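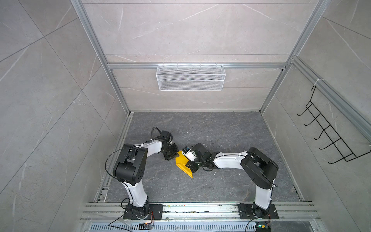
Folding cell / Notes, July

Morning, 8 o'clock start. Cell 2 is on the yellow pieces again, both arms on one piece. I stayed beside it until lunch to see what the work is now for the person who stands there.

Before, Mei folded by hand and checked in the same movement. Now she loads, waits and checks after. She told me the waiting makes her more tired than the folding did. I did not expect this and I want to write it down before I forget it.

Count from the Plinda log: 1,448 cycles since the last reset, 102 of them stopped by an operator. Sunita thinks many of these stops are people being careful, and I agree with her. The log does not ask for a reason. We should add a field for it, short, two or three choices.

To do:
- clean the slots of the front rail, there are small bits in it
- ask Teoh if the operators can change the order of jobs themselves
- Mei wants to change places every hour with the packing table. Try it next week.

Sunita will train the evening people. She asks that they still fold some pieces by hand - otherwise they lose the feeling for a bad crease.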